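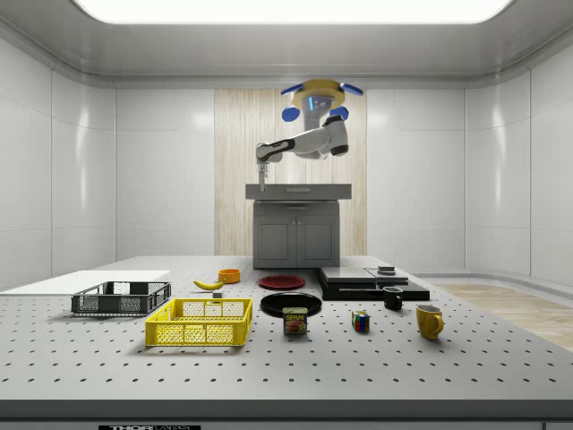 About Tendby Press

Tendby Press is a small publisher of romance and family fiction. We put out new titles in paperback and ebook, and we have a backlist of 232 books, nearly all of them still in print. We work from the second floor of a former shoe store on Ferell Street, above a bakery that opens at 5 a.m.

The company began as a mail-order reprint business. The first list was made up of out-of-print romances bought from estates and from authors who had gotten their rights back. Those books were typed up again from old paperbacks, proofread twice and sold through a printed catalog. The catalog stopped a long while ago, but some of the readers who used it still order from us, and a few of them still send checks.

Original fiction came later. It now makes up most of what we publish.

What we publish

Our books fall under two imprints. Tendby Romance covers contemporary and historical love stories, from short novels you can finish on a train ride to longer sagas. Bepari is our family fiction line — stories about marriages, in-laws, grown children moving back home, and the other things that happen after the wedding chapter. A Bepari book may have a love story in it, but it doesn't have to.

We don't publish horror, picture books, poetry or memoir. We get asked about memoir more than anything else, and the answer is still no.
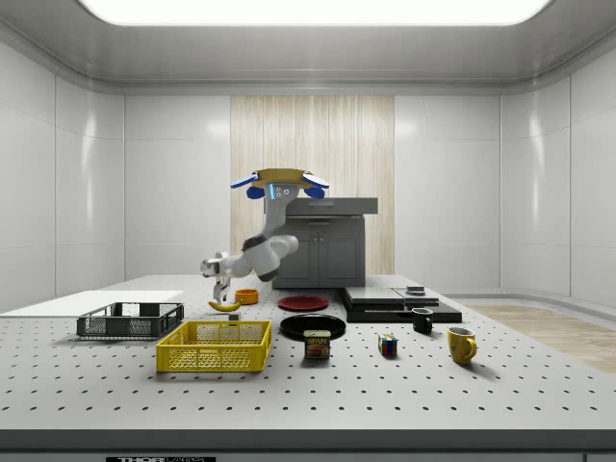
Both imprints are edited by the same people. An editor who takes on a manuscript stays with it through the developmental edit, the line edit and the cover copy. Copyediting and proofreading go to freelancers, most of whom have worked with us for years. Covers are designed in house, and authors see them before they are final. They can't veto a cover, but we have changed plenty of them after an author wrote back with a good reason.

How we read submissions

We open to submissions in March and again in September. Last year 1215 manuscripts came in across both periods. Every one gets its opening chapters read by a person on staff, and we aim to reply within 60 days. When we are running behind, we post a note on the submissions page.

You don't need an agent. Please send the first three chapters and a synopsis that gives away the ending. If we want the rest, we will ask for it, so the book should be finished before you submit.
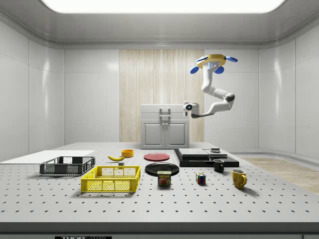
We pay an advance on every book we sign, paperback or ebook only. Royalties are paid twice a year, in April and October. Contracts are the same for first-time authors and for those on their tenth book, apart from the size of the advance, and rights go back to the author if a title drops out of print.

Reading with us

The Tendby reader list goes out by email once a month. It has new releases, a sample chapter and usually one older title at a lower price. Readers on the list can also sign up for advance copies. We ask for a review in return, good or bad, but we don't chase anyone for it — people have babies and jobs and sometimes the book just isn't for them.

Our large-print editions are produced with Turnelix, a local print shop that also handles our short runs. Large print used to be a sideline and is now a regular part of the schedule. If a book you want isn't available that way, write and tell us. Requests do affect what we choose to do next.

Libraries and book clubs can order directly from us at a discount. Discussion questions for most Bepari titles are free to download.

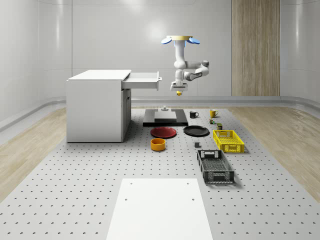
Contact

Use the form on our contact page for orders, rights and press questions. Submissions sent through the form will not be read. The office is open to visitors by appointment, from 10 a.m. to 4 p.m., and the entrance is the green door to the left of the bakery.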